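Hand washing towels in the bathroom sink, does anyone else do this?

Posted in January by Flora McIver

Hello all, and a happy new year to those I haven't bothered yet! I have a question about towels, and I know this board has opinions on towels. We moved into a rental in Covevville in the fall, and the washer is shared with the whole building, down in the basement, with a line for it most evenings. So the big things go down once a week, and I've gotten into the habit of doing the hand towels upstairs in the bathroom sink, a couple at a time, after supper when the kitchen is done and I can put the radio on.

My trouble is the dark green ones. I bought a set of 5 from Studar (they were on sale and I have always wanted a green bathroom, but the landlord says no paint, so towels it is). They are lovely and thick, but they came up stiff as a board after the second wash, and I'm convinced they are still letting go of color. Am I using too much soap? Should I be doing something with vinegar? My mother swore by it but she swore by a lot of things.

pegandline
Too much soap, I'd bet my house on it. A teaspoon is plenty for a sink. People pour it in like they're running a bubble bath and then wonder why the towel feels like cardboard. Rinse until the water runs clear, and then rinse once more after you think you're finished. Vinegar in the last rinse, half a cup, and the smell goes off as it dries, I promise!

oldmill509
I'll disagree with Peg on the vinegar, with love. I used it for years and I never could tell the difference. What made mine soft again was shaking them. Give each one a good hard snap before it goes on the rail, both hands, like you're cracking a whip, and then again when it's half dry. My aunt did it out on the porch and you could hear her from the road.

Flora McIver
Well, I don't have a porch, but I do have a bathtub rail and no downstairs neighbor to complain, so I'll try the snapping. Peg, I am ashamed to say how much soap I've been using. It's that Justska liquid with the wide cap, and it comes out in a glug.

tubandkettle
Don't wring them! That's my only advice. Twisting pulls the loops every which way and the hem goes wavy. Press the towel against the side of the basin with your palms, then lift it up and let it hang from your hands a minute before you move it anywhere. And wipe the counter after, if yours is that marble-look stuff, dark dye can leave a shadow if you let it sit.

Flora McIver
Tub, I have been wringing like my life depended on it. Green one over the sink, counter all speckled as usual:

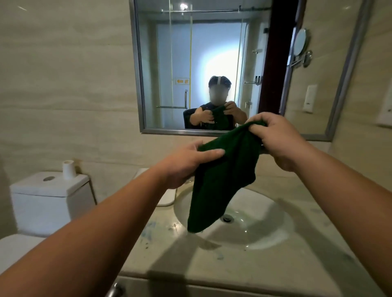
pegandline
I'd still keep the dark ones away from anything pale for the first six washes or so, whatever method you settle on. I lost a cream bath mat to a navy washcloth once and I'm not over it.

oldmill509
Agreed on that much. Cold water too, for the greens. Hot is fine for whites.

tubandkettle
Lukewarm for me, cold never gets the hand cream out. But then I've been told I'm wrong about that on this very board, in a thread that ran to 155 replies.

Flora McIver
I remember that thread, I read the whole thing with a cup of tea! Lukewarm tonight, one teaspoon, no wringing, and I'll do one towel with vinegar and one without so Peg and Mill can both be satisfied. I'll come back and tell you which one is softer once they've dried, though it may be a day or two with the heat in this building.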